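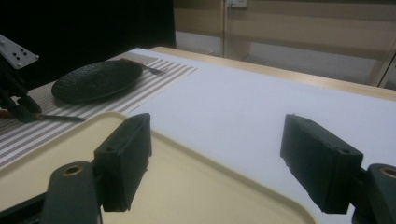
A reader in Undmont writes that her plastic serving tray went yellow along the rim within a year, that the cloth under it has a permanent crease where the tray sits, and that she would like to know whether the two faults are connected. They are not. The tray fault is a matter of light and cleaning products. The cloth fault is a matter of weight, folding and starch. Both can be dealt with at home and both are covered on this page, along with striped mats, table edges and storage.

Trays: washing

Wash plastic trays by hand in warm water with a small amount of washing-up liquid. Use a soft cloth or the soft side of a sponge. The green scouring side leaves fine scratches in a matt surface, and these hold tea, turmeric and tomato. Once a matt tray is scratched it cannot be polished back without leaving a shiny patch.

Pay attention to the underside of the rim. Grease collects there, is carried to the cloth, and is usually blamed on the food. An old toothbrush reaches it. Rinse under the tap, stand the tray on its long edge to drain, and dry it before stacking.

If the base is marked as dishwasher safe, use the top rack only. A large tray leant across the bottom rack blocks the spray arm and sits too near the heating element in many older machines. Warping generally starts at the corners. Put the tray on a flat worktop and press each corner in turn; if it rocks, it has warped.

A slight warp can sometimes be reduced. Fill the sink with hot tap water (not boiling), leave the tray in it for ten minutes, dry it, lay it face down on a flat surface between two tea towels and weight it with books overnight. If it still rocks the next day, repeat once. Further attempts do little.

Trays: stains and yellowing

Pale plastics show everything. Treat stains in this order and stop when one works.

1. Bicarbonate of soda mixed to a paste with water. Spread it over the mark, leave for 30 minutes, wipe with a damp cloth and rinse.
2. White vinegar diluted with an equal quantity of water. Lay a soaked piece of kitchen paper over the mark for an hour. Rinse well.
3. Sunlight. Curry and carrot stains fade on a windowsill in an afternoon or two. Do not leave the tray there for weeks, as long exposure is a cause of yellowing in its own right.

Do not mix vinegar with bleach, and do not use one straight after the other on the same tray. Bleach is not recommended on trays in any case. It lifts the stain and roughens the surface, and the next stain goes in deeper.

Yellowing that runs through the material will not wash out. To test, rub a hidden part of the base with the bicarbonate paste. If that spot comes up paler than the rest, the colour is a surface film and the whole tray can be cleaned. If there is no difference, the plastic has aged. A tray bought in cream or beige hides this for longer than a white one, which is worth remembering when replacing it.

Trays: heat and knives

Never put a pan straight from the hob on a plastic tray. A cork mat or a folded tea towel underneath is enough for a teapot. For casserole dishes use a proper trivet with feet, so that air passes below it.

Do not cut on a tray. Bread knives are the usual offender. If the surface is already scored, keep the tray for wrapped items, crockery or potting up seedlings, and stop using it for unwrapped food.

Choosing a size

Measure the table before buying. A tray of 400 mm on its long side holds a teapot, two cups and a small plate. It will pass through most kitchen doorways with elbows in. Larger trays are difficult to carry level when loaded, and the person carrying cannot see the floor directly in front.

Rounded corners are easier to wipe than square ones and do less damage to door frames. A low rim suits a tray that stays on the table. For a tray that is carried up and down stairs, choose a rim tall enough to stop a cup base.

The Lamatex range we use in the test kitchen comes with a low rim and no handles. It is light and it stacks, but it needs two hands underneath. The Likent trays have cut-out handles and are heavier. Neither has warped so far when washed by hand.

White tablecloths: protection

A white cloth lasts longer with something beneath it. Use a cotton felt underlay cut 20 mm smaller than the tabletop on every side, so that it does not show. The underlay stops the cloth sliding and takes up small spills before they reach the wood. On a wooden top it also helps to prevent the dull rubbed patches that appear where people rest their forearms.

Take the underlay off once a month and let the wood air for a few hours. Moisture trapped under fabric can leave a pale bloom on a waxed or oiled surface. If this has already happened, leave the table uncovered for a day or two. If the bloom remains, rub it lightly along the grain with a soft cloth and a little furniture wax.

Where the cloth does not reach the edge of the table, the exposed strip will darken or fade at a different rate from the covered part. Turn the cloth or move it along from time to time.

White tablecloths: washing

Shake the cloth outdoors before washing. Crumbs left in the drum end up in the door seal.

Treat spots before the wash. Grease needs washing-up liquid worked in with a fingertip and left for 15 minutes. Tea and coffee need cold water first, then liquid detergent. Red wine should be blotted and rinsed with cold water from the back of the fabric. Candle wax should be hardened with ice, lifted with a blunt knife, and the residue ironed out between sheets of kitchen paper on a low setting.

Cotton and linen can be washed at 40 or 60 degrees if the label allows. Polyester mixes should stay at 40. Do not fill the drum more than two thirds full, or the folds will set. A spin of 700 rpm leaves the cloth damp enough to iron and avoids the hard creases that come from a faster spin.

White fabric often looks grey under cool lighting when there is nothing wrong with it. Check it beside a window at midday before reaching for whitener. If it is grey in daylight too, the usual cause is detergent residue. Run it through once more on a hot wash with no detergent at all.

White tablecloths: pressure creases

To return to the reader's crease: a heavy tray left in one place presses the fabric against the underlay, and if the cloth has been starched the line sets. Wash the cloth to remove the starch, iron it damp from the wrong side, and move the tray to a new position every few days. Leave out the starch if the table is in daily use.

Store cloths rolled on a cardboard tube where there is room. Where there is not, fold them in thirds one month and in quarters the next so the fold lines do not fall in the same place.

Striped placemats

Woven mats with narrow stripes hide crumbs well and hide grease badly. Check the weave against the light. Most cotton mats can go in with the tablecloth provided the darker stripe is colourfast. Test with a damp white cloth pressed hard against the dark stripe for a minute. Any colour on the cloth means a separate cold wash.

Coated or plastic-weave mats should be wiped on both sides and dried flat. Do not roll them while damp. If the corners lift, place them face down under a chopping board for a night.

Stripes also show up a mat that has been pulled out of square. Stretch it back by hand while it is wet, lining up the stripes with the edge of the worktop, and leave it there to dry.

A tray partly resting on a thick mat does not sit level. With an empty tray this hardly matters. With full cups, put the tray either entirely on the mat or entirely off it.

Storage

Stand trays upright in a narrow gap beside the oven housing or at the end of a base unit, away from the hot side. A gap of 265 mm takes trays, baking sheets and chopping boards together if a divider is fitted. The Aebischer wire divider screws to the cabinet floor and needs two pilot holes. Vacuum out the dust before putting anything back.

If trays have to be stacked flat, put a sheet of kitchen paper between each one. Mats go on top of the stack, never underneath it.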